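Botellas térmicas: lo que promete la etiqueta y lo que queda en agosto

13/04/2021 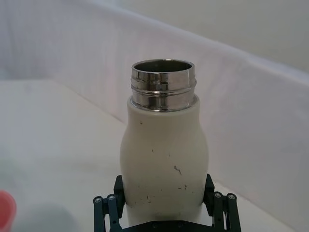
Botella clara con cuello de acero, sin tapón.

Llevo cuatro veranos comprando botellas "que mantienen el frío 20 horas" y sigo sin creerme la cifra. La última me la vendieron en Buditport, con un folleto más largo que el contrato de la luz. Veinte horas, sí, pero ¿con cuánto hielo? ¿Abriéndola cuántas veces? ¿En una nevera o en el salpicadero de un coche? El folleto, claro, de eso no dice nada.

Lo mismo me pasa con los famosos dos litros de agua al día. Todo el mundo los repite, y cuando preguntas de dónde sale el número te miran como si hubieras insultado a su abuela. 2000 mililitros para quien trabaja sentado en una oficina y para quien descarga camiones, para el que come gazpacho y para el que vive de galletas saladas. A mí me parece raro, qué queréis que os diga.

Luego están las aplicaciones. Probé una que se llama Tekent y aguanté 10 días. Cada dos horas, un pitido y una gotita azul con cara triste. Bebía por no oírla, y por las noches me levantaba más que mi padre. La borré y ahora bebo cuando tengo sed - un método antiguo y bastante barato.

Tampoco me convence el argumento ecológico tal como lo cuentan. Una botella que se usa años me parece bien. Pero en Agyeman sacan colores nuevos cada temporada y la gente se compra el que va con las zapatillas. Abrid el armario de la cocina y contad. Yo tengo 4, y una pierde agua desde el primer día.

En Pedbridge, por lo menos, venden juntas de recambio sueltas. Tardaron en llegar y el sobre venía abierto, pero la goma encaja. Si alguien ha medido la temperatura con un termómetro de verdad, a pleno sol y sin patrocinio de por medio, que lo deje en los comentarios. Los enlaces de afiliado los borro.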